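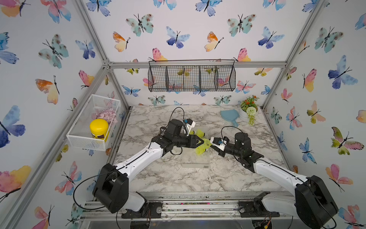
Progress report to Deák: Cumon bimanual control software
Reporting period ending Saturday, February 23, 2019

1. Summary
Work in this period covered the arm controller, the wrist-view object detector and the log replay tool. The first two are running on the Videtti cell. The replay tool is usable by us but not ready for handover. One milestone, shared-zone planning for both arms, is late and we ask to move it to April.

2. Control
Both arms now run from a single process with a 50 Hz command loop. The earlier version used one process per arm, and the two clocks drifted apart during long sessions. Commands are interpolated on the controller side, so a late message from the planner produces a slower move and no jump. Gripper commands go through the same queue as joint commands. Closing force is still a fixed value per object type, set in the task file.

3. Perception
The detector was retrained on 466 labeled wrist images of shuttlecocks. Labels record the outline, the direction of the base and whether the item is standing or lying. Standing items are the simpler case: the skirt gives a clear cone and the grasp point can be taken from its axis. 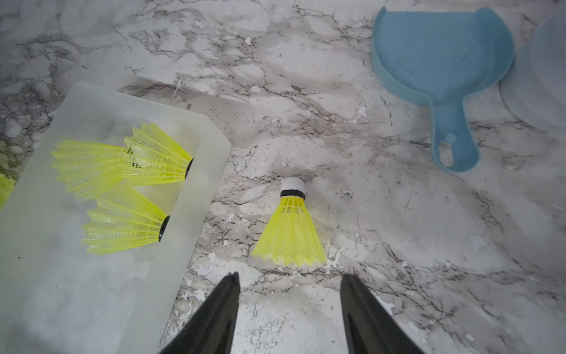

Items lying together are harder. Where two mesh skirts overlap, the detector tends to return one merged outline with a base direction that belongs to neither item. We added a check that rejects any outline larger than a single skirt could produce, and the planner then requests a second view from a different wrist angle. This costs time on every rejected outline. The veined marble pattern of the tabletop was a second source of error in the old model, mainly at the edges of translucent containers. Container edges are now fitted as straight segments before any object search inside them.

4. Planning
The planner locks the middle of the table for one arm at a time. The method is safe but wasteful, as the other arm waits even when its path is clear. Version 2 of the planner, based on swept volumes, passes its unit tests in simulation. It has not been enabled on the cell. The open item is cable clearance at the wrists, which the current collision model leaves out.

5. Tooling
The Vallow log format now stores joint states, gripper commands and detector output on one time base. We recorded 348 sessions in this format. Replay works frame by frame; seeking backward is slow and will need an index.

6. Next period
- Add wrist cables to the collision model.
- Enable swept-volume planning on the cell at reduced speed.
- Label more overlapping items and retrain.
- Write the index for Vallow logs and the user notes for replay.

No change to the budget is requested.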